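The weekday bun

Steamed buns used to be a trip-out food. Bamley had one place that did them, closed by three, always a queue. Now the electric steamer has crept on to the worktop next to the kettle and people are making them at home on a work night. We like this very much.

Easiest way in – shop-bought buns, straight from the freezer. The plain ones from Cornine are fine. Cheap, no filling, good for mopping up stew. Making your own dough can wait for September and a wet afternoon.

Leave gaps. Buns swell and they will stick to each other, then tear when you pull them appart. Plate next to the pot before the lid comes off, not on the far side of the kitchen. Tongs if you have them, and watch your wrist in the steam.

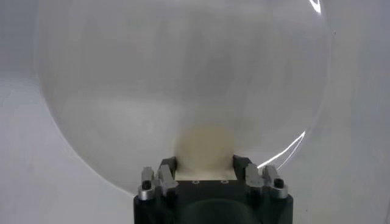
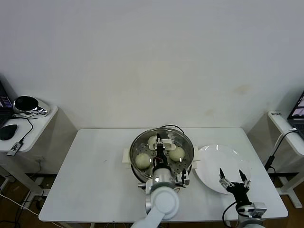
Three buns to a tray, plate at the ready

What to buy

Wide rather than tall. A deep stack looks clever in the shop but you'll only ever use the one layer. Look for side handles that stay cool, and a metal tray with plenty of small holes, as big slots leave stripes. The Tarkley we borrowed wanted 836 watts and took nearly 7 minutes to get going, which felt long. The Cortés was quicker but has a very short flex so check where your socket is.

And the washing up

Tray out, hot water, soft brush through the holes. Do it the same night. Dried-on dough is like cement and we lost a good brush too it. Paper liners help – 2 packs will see you through the winter.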